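We use cookies to remember your preferences. By continuing to read you accept our cookie policy. OK

Five bars, one old metal bin, and I'm so happy!

I've been on a real colour kick since May (ask anyone who has had to look at my bench lately) and it has finally settled down to two: a dark green, and a red that leans a fair way into orange. I tried a grey as well and dropped it after an afternoon. Next to each other the green and the red just sing. The green is deep enough that you could mistake it for black in the evening, and then the morning light gets in and there it is again.

The green is Stamine, from the little paint shop in Cullinane, and it cost me $11 for a tin that will probably outlive me. The red is one of the Jutine range, number 57, and it went on beautifully over the first coat. I left the sides paler on purpose. I love a block where the top is one thing and the edge is another, it makes the whole shape read better from across the room.

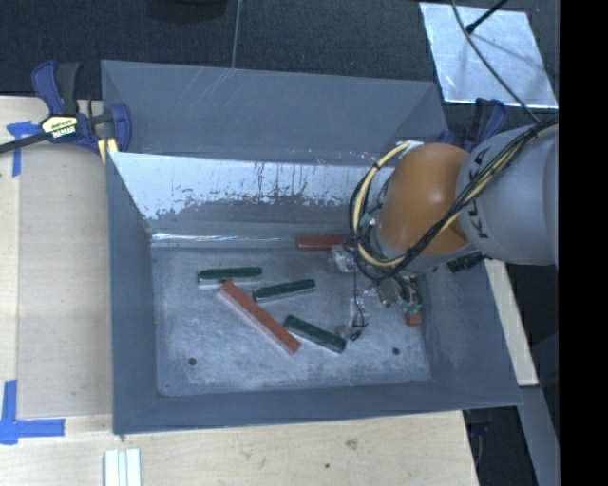
Now, the bin! I have a soft spot for anything in sheet metal with sloping sides. Everything you put in ends up on the flat part at the bottom where you can get at it, and it doesn't care how you treat it. The scuffs are staying. So are the streaks on the shiny panel, which I did have a go at with vinegar and a rag before deciding I liked them. Blue-grey walls, scratched pale floor, and then that green and that red on top of it all. I could look at it for ages.

I also like that nothing has to be lined up. On the shelf I'm forever nudging things straight, but in the bin a bar can lie at any old angle and it looks right.

Next up is Pendent, my name for the hanging version, with the same two colours strung on cord over the back window. I've got the cord already (far too much of it) and I'm still dithering over whether the red goes at the top or the bottom. Leaning bottom. If you've hung anything heavy from a plaster ceiling and it stayed up, please tell me how in the comments!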